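# Le ciné-club de Randanwood ouvre sa saison en septembre avec neuf longs métrages

L'association Urbańczyk, qui gère la salle de Randanwood, a rendu publique la programmation de son ciné-club. Neuf films seront présentés, tous en version originale sous-titrée, dans la grande salle de 100 places.

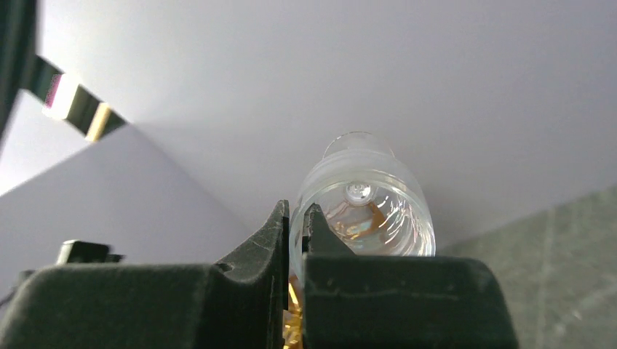
*Par Jovita Maldonado — rubrique Cinéma*

La séance d'ouverture sera consacrée au premier long métrage de Zofia Wróbel, *Goltix*, chronique familiale située dans une ville portuaire hors saison. La réalisatrice présentera elle-même son film à 20 heures et répondra aux questions du public à l'issue de la projection. La copie proposée est celle du montage définitif, plus courte de 9 minutes que la version montrée au printemps.

Le reste du programme fait alterner œuvres récentes et films de patrimoine. Figurent notamment à l'affiche deux policiers en noir et blanc et un documentaire de 80 minutes sur les projectionnistes itinérants, signé Irena Czerwiński.
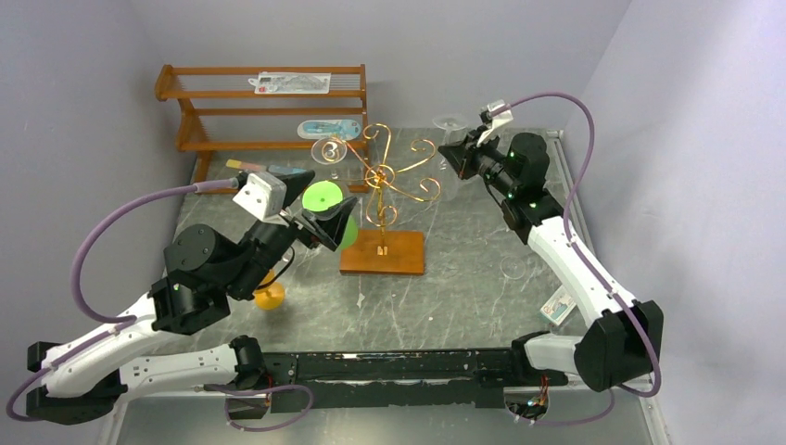
Selon Bogdan Marciniak, le choix d'ouvrir avec un premier film mérite d'être salué, mais la part réservée au patrimoine demeure trop mince : il aurait souhaité un cycle complet, avec une présentation avant chaque séance et un livret remis à l'entrée.

L'association indique que cette demande sera examinée pour la saison suivante. Elle rappelle que la saison écoulée a réuni 3259 spectateurs et que les séances suivies d'un débat ont été les plus fréquentées. Un second rendez-vous mensuel, en fin d'après-midi, est à l'étude.
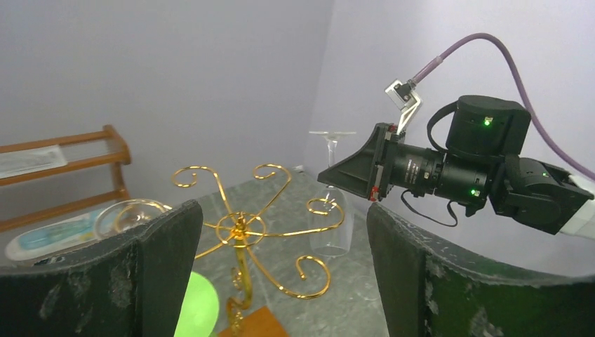

## Tarifs et réservations

Les abonnements sont en vente au guichet de la salle et donnent accès à l'ensemble des séances. Les billets à l'unité seront proposés le soir même, dans la limite des places disponibles. L'accès au débat d'ouverture est compris dans le prix du billet ; le placement est libre et les portes ferment au début de la projection. 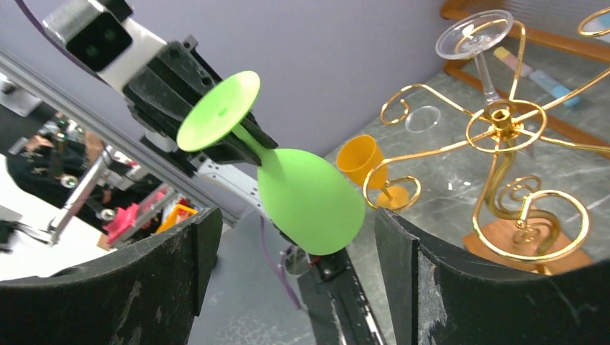 **CINÉMA | EN BREF**

La comédie *Zutetti*, de Vaughan Stubbs, quitte l'affiche de la petite salle à la fin du mois. Une dernière projection est prévue à 18 heures, en version originale. Le film sera ensuite remplacé par un programme de courts métrages d'animation, dont le détail sera communiqué par voie d'affichage dans le hall.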